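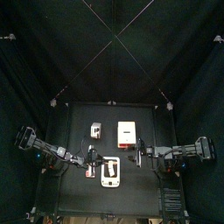
4.2 Tabletop packing tasks

Whether a machine can take over the small jobs of a shop's packing bench depends largely on how well it copes with items that differ in size and lie close together. The trials at Dallbridge were designed to test this point under steady conditions. Two arms work from opposite sides of a black tabletop, enclosed by dark fabric, and share a single group of objects near the middle (Figure 3). The group includes a white box with a red band along its lower edge, a narrow red-and-white container and a white tray holding a folded paper strip. Each places a different demand on the gripper, and the strip proved the hardest of them in our trials.

Figure 3. Two-arm workspace used for the packing tasks.

In all, 1,000 attempts were recorded across 9 task types, of which 600 involved both arms. Box handling was dependable from the first week. Paper handling was not: the fingers often closed on the rim of the tray, and the attempt had then to be stopped by the operator. Baumgart and Štefanec report a similar weakness in the Hendby kitchen study, where folded cloths were used in place of paper.

We therefore regard packing of rigid goods as within reach for supervised use - though at a slower pace than that of a trained worker. Tasks involving paper inserts are considered separately in Section 6.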